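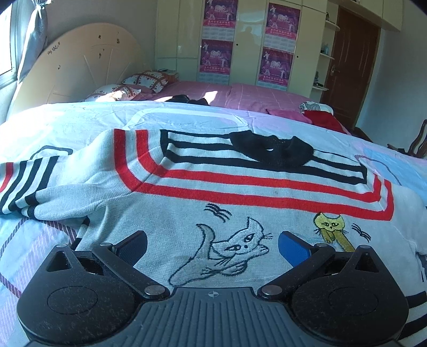 **Session 2: Tar, from the forest to the harbour**
Tutor: Joonas Niskanen
Notes revised 21 Jan 2022

Last time we covered who bought northern goods and why. These notes deal with one of them, pine tar, and follow it from the tree to the ship. Please read the extract from the Hakala farm book before the discussion.

## What tar was for

A wooden ship could not be kept at sea without it. Tar went on hulls, ropes and rigging, and had to be renewed often. On land it was used on roofs, boats, sledges and fences, and in small amounts as a medicine for people and animals. Pitch, which is tar boiled down until it is thick, was used to seal the seams between planks.

Be careful with the words in the sources. Clerks often wrote "tar" for both, and the price is sometimes the only clue as to which is meant.

## How it was made

The work took several years. Men stripped bark from the lower part of living pines, leaving a strip on one side so the tree did not die too quickly. The wounded wood filled with resin. After a few seasons the trees were felled, split into thin billets and stacked to dry.

The burning was done in a pit, usually dug into a slope. The floor was shaped like a funnel and lined, with a wooden pipe leading out at the bottom. The wood was stacked in the pit, covered with turf and moss, and lit round the edge. It had to smoulder. If air got in, the tar burned and the work was lost, so the pit was watched day and night.

The first liquid to run out was watery and of little value. The good tar came later and was run straight into barrels.

## Getting it to the coast

Barrels were heavy and roads were poor, so tar moved by water where it could. Long, narrow boats took it downriver once the ice had gone, and in the Kiltura district that usually meant May. Local pilots were hired for the worst rapids. The journey home, upstream with salt and flour, was slower and harder.

At the harbour the barrels were checked for water and dirt, graded and marked. A barrel that failed was sold cheaply in the town.

## Credit and debt

Few farmers were paid in full in coin. The merchant supplied salt, grain and cloth through the winter and took tar against the debt in summer. The Hakala book shows this clearly. In one year the farm delivered 30 barrels to the merchant Plader and still ended the season owing him money.

Plader's own shipping list for the same year gives 339 barrels sent out in one vessel. A separate letter from the Cernodetti firm asks him for 900, and we have no reply to it. Do not assume the order was filled.

## For discussion

- Who carried the risk if a pit failed?
- Why might a farmer stay with the same merchant for years while in debt to him?
- What can Plader's list tell us that the farm book can't?

## Terms

**Billet:** a split length of wood.
**Pitch:** tar thickened by boiling.
**Grader:** the town official who passed or refused barrels.

Next session: salt. Bring the map sheet again.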